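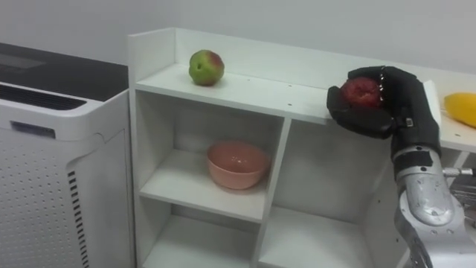
Red apple in a black-gloved hand, green apple on the white shelving unit

Speaker notes, Thursday session
Ballad sellers and the street news of Dudport

Slide 1. Say hello, check that the back row can hear. Start with the cry! A ballad seller sang the first two verses and stopped right before the murder. If you wanted the ending, you paid for the sheet. I love this and I want them to love it too, so take it slow.

Slide 2. What a sheet looked like. One side printed, a woodcut at the top, the tune named under the title. Point out the ship woodcut, which the Biddale printer used for a shipwreck, a royal wedding and a flood (pause, people usually laugh).

Slide 3. Numbers. The Biddale collection holds 215 sheets and 76 of them name a seller or a shop. One shop bill records a run of 4,000 for a single hanging ballad. Let that sit. Dudport was a small harbor town, so most of those copies must have gone inland on somebody's back.

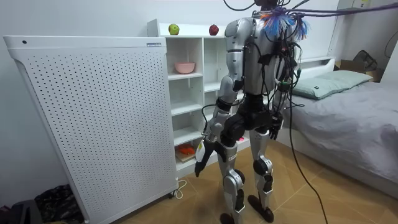

Silver-and-black robot facing the open shelving unit, cables running up from its back

Slide 4. The routes. Use the map, trace the river road with the pointer. Sellers bought on credit and settled up at the spring fair in April. Abelardo Ibarra worked this out from the shop ledger, so credit him by name.

Slide 5. Sing it. Two verses of "The Dudport Carter," low key, and get the room in on the refrain. If they're shy, do the refrain twice, they come around.

Slide 6. Was it news? Read the fire ballad next to the parish record. The street names match, the date matches, the ghost is extra. Ask for a show of hands on the ghost.

Questions. Someone will ask about women sellers: yes, plenty, go back to slide 3 and read out the names. Handouts are by the door.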